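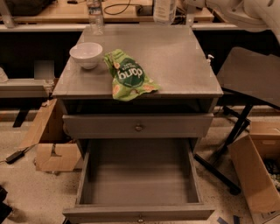

Two-drawer cabinet, gray, lower drawer open. Bowl and snack bag on top.

Balard: Call for Participants, Bedside Storage Study
Posted 1 April 2018

Balard is looking for 28 adults to take part in a study of how people put away small household items in bedroom furniture. The study covers one cabinet type, the Manden two-drawer, and a fixed set of tableware, snack packaging and bottles.

What you will do
Each session has 19 short tasks. In each task you start with items on the top surface and decide which go in the upper drawer, which go in the lower drawer and which stay out. You open and close the drawers yourself. A form is filled out after every fifth task and at the end of the session.

Who can apply
Age 18 or older. Able to stand and bend to the height of a low drawer for the full session. No recent back or wrist injury. Experience with furniture testing is not required. People who took part in the Cinis shelf study may apply.
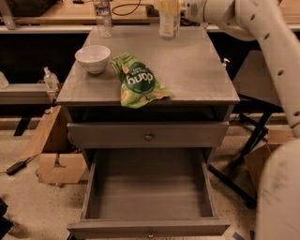 Cabinet top with lower drawer extended and upper drawer closed.

Time and payment
One session of 113 minutes, including two breaks. Payment is $590 for the completed session, by check or bank transfer. Travel costs are not covered.

Location
Lozano Building, ground floor, test room 2. Closed, flat shoes are required.

How to apply
Use the form at the Balard front desk or on the studies page. State your height, your dominant hand and the times you are available in April. Applications are handled in the order received. Selected applicants get a confirmation with a session time and a consent form to sign and bring along.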